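Talk notes: Feeding a crowd from a small kitchen
Harham Community Hall, evening session

Good evening, everybody, and thank you for coming out in this weather. (Wait for the people at the back to find chairs. Don't start the soup story until the door is closed.)

I want to start with the first big supper I ever cooked, which was for 64 people, in December, on a stove with four burners, one of which only worked if you leaned on the knob. I had done plenty of family dinners by then and I thought a big supper was the same thing with bigger pots. I took my own bean soup recipe, the one that feeds 6, and multiplied everything by eleven. The salt, too, and the bay leaves, and the water. (Pause here, the cooks in the room will already be groaning.)

So, first point, and I'll come back to it more than once tonight: recipes don't grow evenly. A wide, deep pot loses much less water for its size than your saucepan at home, so if you multiply the liquid straight up you get something you could drink through a straw. Hold back a quarter of it and add it later if you need it. Go slowly on salt, hot pepper and dried herbs, and taste at the end with a piece of bread in your other hand, the way your guests will be tasting it.

Second point is heat, and I'm going to be a bit stern for a minute. A full stockpot takes far longer to come up than you think, and it takes far longer to cool down, and the cooling is where people get sick. Please don't put a lid on a giant pot of chili and leave it on the counter overnight. Ladle it into shallow pans, get it into the fridge in those pans, and leave some space between them so the cold air can move. (Hold up the shallow pan. Pass it around if the room is friendly.) 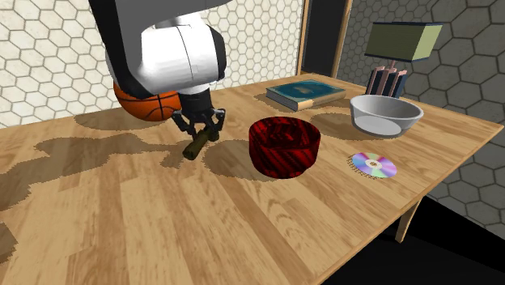 Now, the serving line. I was stubborn about this for years. I liked one long line because it looked generous, all that food in a row, and then I'd watch the last table sit there with empty plates while the first table was asking about dessert. When we did the Valdovinos wedding we had 300 guests and I finally gave in and set up two lines with the same food on both, plates at the start, forks and napkins at the very end. It was such a relief! People don't want to juggle a fork while they're deciding about potatoes. Put the cheap, filling things first, the rice and the bread and the salad, and put the meat last, with a kind person holding the spoon.

(If running late, skip the next bit and go straight to shopping.)

A word on menus, while I'm thinking of it. Pick one dish that needs you and let everything else look after itself. For the Genside school lunch we made baked chicken, and the rest was slaw, rolls and sheet cake, all of it finished the day before. I sat down for ten whole minutes before the doors opened and drank a cup of coffee, and I remember that coffee better than I remember the chicken.

Shopping. Write your list by store aisle, and write the amounts the way the store sells them, in bags and cans and cases. "Nine cups of chopped onion" is no help to anyone standing in front of the onions. For 100 people I buy one case of rolls more than I think I need, and whatever is left goes in the freezer for the Nunard breakfast, where they turn into a very nice bread pudding. Recipe is on the handout, second page, and please note that the oven temperature on the older copies is wrong. It should say 350.

Questions now, and then there's soup in the back. (Check that the burner is on low before taking the first question.)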